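3.2 Collecting wiping demonstrations outside the workshop

The arm was built in a shared workshop in Lundow, on a bench we had the use of after six in the evening, and for most of the build the only surface it ever wiped was that bench. It became extremely good at that bench. Moved to a kitchen counter of the same height, it pressed the cloth down with confidence a hand's width above the laminate and cleaned the air. We took this as a sign that the training data needed to get out more.

The second collection round was therefore done by people, by hand, in and near their own homes, with the view recorded from head height. Contributors were asked to clean dark, flat surfaces that met a wall, using a trigger spray bottle and a cloth. The pairing matters for a two-arm build like ours: one gripper has to hold something without using it while the other one works, a skill that the first version of the controller treated as optional. We gave no instructions on grip or on which hand did what. Figure 2 shows two moments from one contributor's session, with the bottle in the left hand and the cloth in the right in both.
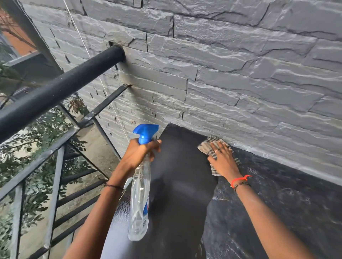 Rønning objected to the outdoor surfaces when the draft was passed around the workshop, and the objection is printed here at full strength: a stair landing has glare, weather and leaves, the arm will never be bolted to one, and every clip of it is a clip we could have had of a kitchen. We kept the outdoor clips. The controller (Prelora, in its second revision) trained without them pressed too lightly near rough walls and drifted away from the edge, where most of the dirt is. Trained with them, it drifted less. Rønning has asked us to note that "less" is a small word, and we have noted it.

In total we kept 1000 clips, each 15 seconds long. Clips were dropped if the cloth left the view for most of their length, or if the contributor stopped to answer the phone, which was more common than the literature had led us to expect. Clips in which the bottle was merely held were kept on purpose. An early filter had thrown them out as "no spraying," and the arm trained on what remained sprayed without pause until the tank was dry and the bench was not.

Labels were added afterward in Plallomness, our own annotation tool, whose name was picked in January and has been regretted since. Each clip received a start and end for every contact between cloth and surface, plus a flag for wall, corner or open surface. Corners were the scarce class. People wipe them last and briefly, and 37 clips had to be labeled a second time after we found that two of us disagreed on where a corner begins.

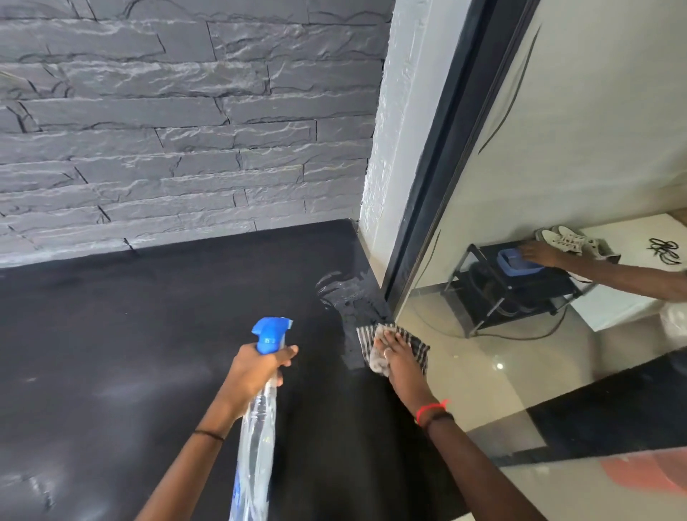
Figure 2. Wiping beside a stone-clad wall: on a stair landing (top) and in a corner next to a mirror (bottom).

Mirrors were a separate problem. The depth estimate treats a reflection as more room, so a counter that ends at a mirror appears to carry on behind it, and the planner is happy to send the arm there. On the bench we tested this once, at low speed, with a bathroom mirror bought for the purpose. We now mask mirrors by hand before training. The mask is drawn along the mirror's border, and frameless mirrors are left out of the set until we have a better idea or a cheaper supply of mirrors.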